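Home | Guides | Reviews | Kits | Forum | About

Print this page | E-mail this page

Getting your first kitchen task running in Nerkitz

I've been playing with Nerkitz for 39 days now, and I keep getting the same question on the forum: okay, I bought it, where do I start? So this is how I set up my first task, mistakes included. If you haven't bought it yet, skip to the bottom, where I grumble a bit about the price.

Nerkitz is a simulator pack from Biminstead. You get a set of ready-made kitchens, a few arms to put in them, and a task editor that is much nicer than the one in their older Wiriya pack (I spent a whole winter fighting with that one!). There are 9 kitchens in the basic pack and 56 if you spring for the full one. Start with the basic. You won't run out.

First, install it and let it download everything before you touch a single setting. I got impatient and opened a kitchen halfway through, and half my textures came up pink. If that happens to you, close it, go make a sandwich, and open it again when the progress bar is gone.

Next, pick a kitchen with a long straight counter. The corner ones look great but the arm runs out of reach really fast, and you'll think your settings are wrong when it's only geometry. I went with a marble counter and a wooden shelf over it, coffee machine in the middle and a toaster down at the end, which gave me a couple of decent-sized things to aim for.

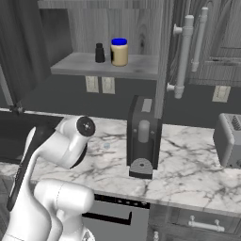

Now place your arm. Drag it in from the left-hand menu, snap it to the floor, and then nudge it back a little from the counter. Then hit Test Reach. You want the spot you care about to show up green. Yellow works on paper, but the elbow tends to lock up, and then you sit there watching it shiver.

Once reach is good, open the task editor and choose Move To Target. I know, I know, you want it to make you a latte. Don't! Set the target just in front of the coffee machine, leave a hand's width of space, and run it at the slow speed. My first run went straight through the counter – I had left collisions off, and they're off by default for some silly reason. The box is under Scene, Physics, way down at the bottom.

When it gets there cleanly a few times in a row, save a copy and start changing one thing at a time. Move the target up toward the shelf. Try the toaster. Byung-chul Hong posted a great set of starter targets in the forum files, and I still load those whenever I open a new kitchen.

About the price. The basic pack is fair for what you get. The full one is steep, and the Dellatberg lighting add-on costs extra on top of that, which bugs me a little. I bought it anyway in December and the shadows are gorgeous, but your arm won't move any better for it.

Next time I'll go through grasping, once I can get through a whole run without dropping the mug.

Print this page | E-mail this page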